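Materiales de superficie en la cocina. Apuntes de la unidad 7

Asignatura: Proyecto de interiores II
Docente: Jucélia Assunção

Esta unidad trata de las encimeras de piedra natural y de sus alternativas. Se da por leído el tema anterior, dedicado a los muebles bajos y a las alturas de trabajo. Los ejercicios del final se entregan antes de la visita al taller.

1. Qué se le pide a una encimera

Una encimera soporta golpes, cortes, calor, agua, grasa, ácidos y productos de limpieza. Ningún material resiste bien todo a la vez, de modo que la elección depende del uso previsto. En una vivienda donde se cocina a diario pesan más la porosidad y la resistencia a las manchas. En un obrador de pastelería interesa que la superficie se mantenga fresca y lisa.

Conviene distinguir cuatro conceptos que en las memorias de proyecto suelen aparecer mezclados:

Dureza: resistencia al rayado. Se compara con la escala de Mohs.
Tenacidad: resistencia a romperse por impacto. Un material duro puede ser frágil.
Porosidad: proporción de huecos en el volumen de la piedra. Condiciona cuánto líquido puede absorber.
Resistencia química: comportamiento frente a ácidos y bases.

2. Mármol

El mármol es una roca metamórfica formada a partir de calizas o dolomías. Su componente principal suele ser la calcita, con dureza 3 en la escala de Mohs. Un cuchillo de acero la raya sin dificultad.

Las vetas proceden de impurezas presentes en la roca original: arcillas, óxidos de hierro, materia orgánica. Los óxidos de hierro dan tonos ocres y rojizos; el grafito y la materia carbonosa, grises. El dibujo cambia de un bloque a otro, y por eso se pide al marmolista que reserve tablas consecutivas cuando la cocina necesita más de una pieza.

La calcita reacciona con los ácidos. El limón, el vinagre, el vino y el tomate dejan una marca mate, llamada ataque o quemadura ácida. Es un error frecuente tratarla como una mancha. La mancha es un líquido que ha penetrado en los poros y puede extraerse con una cataplasma absorbente. El ataque es una pérdida de material en la superficie y solo se corrige puliendo de nuevo.

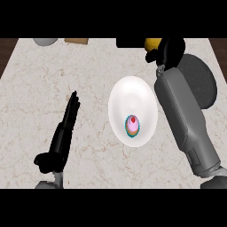

¿Sirve un sellador para evitar las marcas de limón en el mármol?
El sellador hidrófugo retrasa la absorción de líquidos, pero no impide la reacción del ácido con la calcita. Para reducir el efecto visible se recomienda un acabado apomazado, en el que la marca mate destaca menos que sobre un pulido brillante.

3. Granito y cuarcita

El granito es una roca ígnea compuesta de cuarzo, feldespato y mica. El cuarzo tiene dureza 7, por lo que el conjunto resiste bien el uso del cuchillo, aunque el filo se estropea. Los ácidos domésticos apenas lo afectan. Algunos granitos claros son bastante porosos y se oscurecen alrededor del fregadero si no se sellan.

La cuarcita procede de areniscas y su aspecto puede confundirse con el del mármol. En almacén hay piezas mal etiquetadas. La comprobación habitual consiste en dejar una gota de vinagre sobre un recorte sin pulir: si burbujea, hay carbonatos. Se hace siempre sobre un recorte, nunca sobre la tabla.

4. Materiales fabricados

Aglomerado de cuarzo: árido y resina. Poca absorción y color regular. La resina se degrada con el calor intenso y puede amarillear al exterior.

Porcelánico de gran formato: muy resistente al calor y a los ácidos. El punto débil es el canto, que se desportilla con los golpes. En muchas piezas el dibujo está solo en la cara superior, lo que obliga a resolver el inglete con cuidado.

Laminado: económico y ligero. El agua entra por las juntas y por el corte del fregadero. Hay que sellar todos los cantos antes del montaje.

5. Caso práctico: cocina Danitz

El encargo es la reforma de una cocina en un piso, con una encimera lineal y una península. La clienta pide mármol claro en todo el conjunto y cocina a diario. El proyectista, Stavros Dimitriou, presentó 2 propuestas.

Propuesta A: mármol apomazado en toda la superficie, con sellado y plan de mantenimiento.
Propuesta B: porcelánico en la zona de cocción y fregadero, mármol apomazado en la península.

Se eligió la propuesta B. La junta entre ambos materiales se llevó al cambio de dirección de la península, donde coincide con la junta de los muebles. El marmolista pidió revisar la nivelación de los módulos antes de tomar la plantilla, y la medición se repitió en agosto tras corregir una pata.

6. Mantenimiento

Limpieza diaria con jabón neutro y paño húmedo. Secar después. En mármol quedan excluidos los antical, el vinagre y los estropajos abrasivos. La lejía no se usa en ninguna piedra sellada sin consultar la ficha del sellador.

Para saber si toca renovar el sellado se deja una gota de agua sobre la superficie. Si la piedra se oscurece debajo, el sellador ha perdido eficacia.

7. Ejercicios

Ejercicio 1. Redacte la partida de encimera de la propuesta B. Indique material, acabado, canto, juntas y sellado.

Ejercicio 2. Una clienta describe un cerco mate que no cambia al mojarlo y que se nota al tacto. Explique de qué tipo de daño se trata y qué reparación corresponde.

Ejercicio 3. Dibuje a escala 1:2 el encuentro entre el porcelánico y el mármol, con la diferencia de espesor resuelta por debajo.

La entrega es en papel, en formato A3, con el nombre en el cajetín.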